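Terrazzo Walls, Marble Floor: the Small Bay at Avby

Welcome to the gallery of our small bay. We finished the surfaces in August and several people from the Kirkgate workshop wrote to me asking how the pattern looks when it is on three walls at the same time. I answered each of them with a long letter, and then I thought that one page with pictures would be better.

The wall print is called Kirkgate Chip in our own list, after the workshop where we made the first test pieces. It is a terrazzo look: an off-white background with irregular chips in black, mustard, pink and blue-gray. For the floor we took a marble look from Kuster, sample 227. The corners have aluminum posts. Everything else you will find next to the pictures, with some remarks about how we chose, cut and clean.
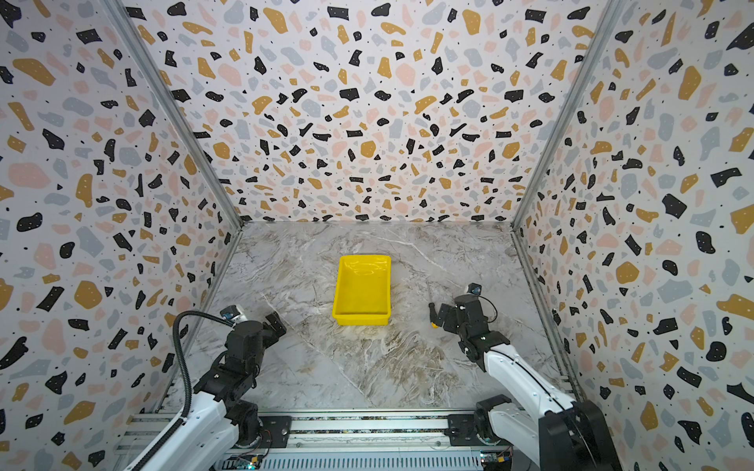 The bay with the yellow tray, all three walls in Kirkgate Chip.

My first worry was the yellow. The tray is much brighter than the mustard in the chips, and on the computer screen the two colors looked bad together. In the bay I find them friendly. The mustard is dull enough to stay on the wall, and the tray keeps its place as the brightest thing on the floor. We tried a gray tray one morning and put it back on the shelf before lunch.

The second worry was the repeat. Any printed pattern comes back after some distance, and with terrazzo the eye catches a big chip very fast and then looks for its brother. Vasanthi Saha, who drew the pattern, made the tile with almost 100 chips in it and turned many of them by hand. She also put small white dots inside many of the larger chips. I was against the dots. I thought they would make the wall nervous, and I asked her to send a version without them. When both versions were hanging next to each other in the corridor I changed my mind in one minute, so the dots stayed.
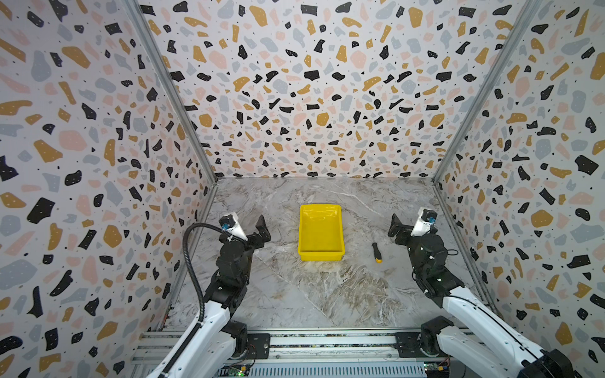
Photo: Vasanthi Saha / Avby surfaces album

Tray and screwdriver on the marble look. Both are easy to find on this floor, and for me that is the most practical result of the whole work. A busy wall is no problem if the things you need are lying on something calmer. The Husell floor we had before was a dark speckled one, handsome on its own, but small screws disappeared in it and we spent too much time on our knees with a lamp.

The marble look is also not perfectly calm. It has brown-gray patches and long white veins, and visitors sometimes take the brown for dirt. I have seen a guest rub it with his thumb, very politely, while I was speaking to him. If you like a floor that looks freshly washed every day, please choose another sample, because Kuster has paler ones in the same series.

About the direction of the veins we had a real discussion. Vasanthi wanted them straight to the back, like boards in a corridor. I wanted them diagonal. We laid the sheet loose in both ways, left it for one night each, and asked everybody who came in the next day. The diagonal won. A straight vein next to a straight wall shows every small mistake in the cutting, and our cutting had mistakes.

A few notes on the corners, as these cost us the most time:

The posts were standing first, and the panels were fitted to them afterwards. I would do it in the same order again.

We did not try to match the chips from one wall to the next. The post makes a clean stop, and a chip which ends at the metal looks natural, as in a real cut stone.

We trimmed the lower edges last. Of all the cuts, 3 were too short and we had to make them again from the spare sheet. Order a spare sheet.
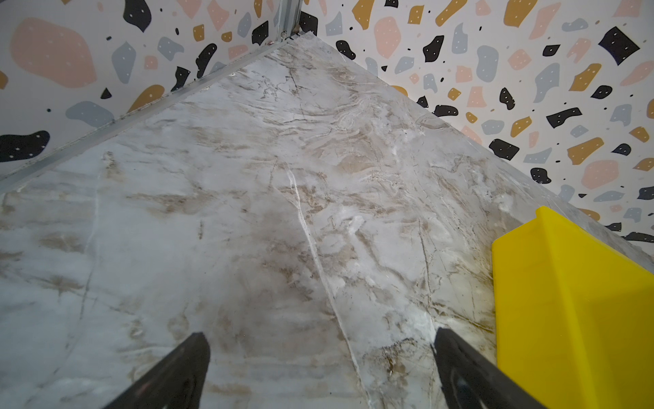

Can I clean a marble-look floor with the same spray I use for the kitchen?

Use a soft cloth with lukewarm water and a little dish soap first, and keep the kitchen spray for spots which do not go away. Test it in a corner before you use it on the whole surface, and wipe with clear water at the end. Scouring powder and rough sponges take away the shine, and it does not come back.

Several of you asked the same about the walls. For them I use only a dry brush and, two or three times in a season, a damp cloth. The print is easy to dust. What I cannot recommend is sticky tape. We put a paper note on one of the test pieces with ordinary tape, forgot it over the summer, and when we took it off it left a shadow which can still be seen in side light. The test piece now hangs in my office as a warning to myself.

Then there is the question of scale. Vasanthi prepared the chips in 9 sizes, from hardly more than a dot to a large soft shape as big as a hand on the first drawing. On paper the large ones looked too heavy to me. On a wall you see from the side they become even larger for the eye, and on the back wall the same chips look small and close together. If you make such a bay for yourself, I recommend hanging a printed piece at the side and standing where you will normally stand. Looking at it from the front on a table tells you very little, and I say this as a person who approved two earlier versions on a table. 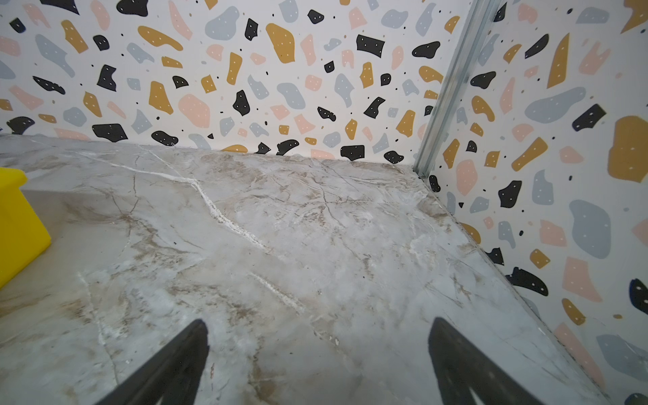
The color was easier than the scale. Only the pink gave us trouble. In the first print it came out closer to orange, in the second it was almost skin color, and neither was nice beside the mustard. The third had more gray mixed in, and it is the one we kept. The blue-gray and the black were right from the beginning. For the background we compared a pure white and the off-white, and the pure white made the room feel like a dentist's waiting room, so I did not need long to decide.

If you want to try the pattern, the Kirkgate workshop keeps small pieces of it in the flat drawers near the entrance, together with the rejected pinks. You may take one piece home. Please bring the large sheets back flat and not rolled, as the rolled ones need a week under books before we can use them again.

Next I would like to add pictures of the long shelf in the same room, which has the old Husell speckle on it. The shelf is still full of boxes, so this will take me a little time.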